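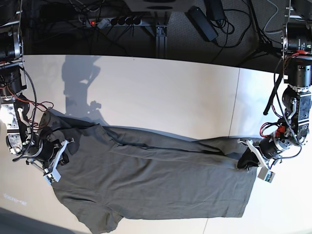 What is in the Drundow Chapbook Index?
Catalog records for 300 poetry chapbooks from small presses, one record per title.

Each record gives title, author, press, page count, print run, binding and list price. Poems are not included. Records come from the order lists of two presses, Trasum and Montoya, and from the Gunda book fair tables, November edition.

Files
records.csv - one row per title, UTF-8
presses.csv - press name, city, mailing address 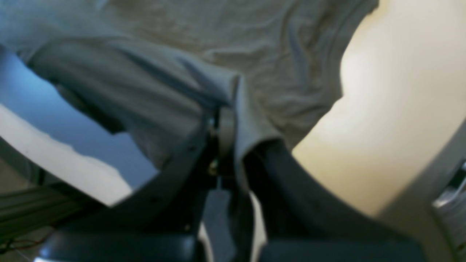

Print run is blank in 40 rows where the colophon gives no number. Blank does not mean zero. Page counts exclude covers. Prices are in US dollars and leave out postage.

Known problems
Row 103 lists a second printing as a separate title. Broadsides were dropped, but a few folded sheets remain - filter on binding = "none" to remove them. Author names follow the title page, so one poet may appear under two spellings.

License
Free to reuse with credit to the index. Send corrections with the row number and a copy of the colophon.

Last updated December 24, 2018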